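Workshop > Notebook > Engines > Two-stroke

Search the notebook Enter a word or part number Go

9th August

Continued with the Cunero top end. The barrel came back from plating on Thursday and I measured it this morning before the shop became warm. Bore is even from top to bottom, no step at the exhaust port. The port edges were left a little sharp, so I made a small chamfer by hand with a stone and washed the barrel two times in hot soap water.

New piston is the Mamani one. The ring pins look well placed and the rings do not pass over the boost port, which I was worried about with the old piston. Ring gap was tight on the lower ring. I filed it slowly, checked it, filed again. Upper ring I did not touch.

Squish was too wide with the thick base gasket. I tried the thinner one and measured with solder on both sides, in line with the pin. Better now, but I want to do it once more after the head is at full torque.

Carburetor: the Tistotel came with a 100 main jet, and from the plug color I think this is lean for our altitude. I have ordered the next two sizes. Pilot jet stays for now. The float height was wrong, I bent the tab a little and it closes well.
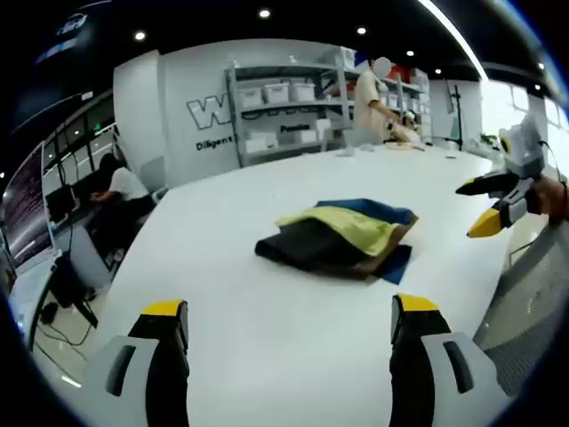

Reed block: one petal has a small chip on the corner, so I changed the full set. The old petals are in the drawer with the other Narkomance parts, please do not use them again.

Crank seals look good on the ignition side. On the clutch side I am less sure. I will make a pressure test before the engine goes in the frame - if it does not hold, the cases must come apart and we lose the September ride.

Weight of the top end parts on the kitchen scale, without pin: piston 583 - no, this was with the box. To repeat.

Still to do: order clutch side seal, torque the head, pressure test, find the short exhaust spring.

Recent entries
Clutch basket, worn fingers
Fork oil, 28 days after change
Narkomance ignition, timing marks
Rear sprocket bolts
Cunero crank, first inspection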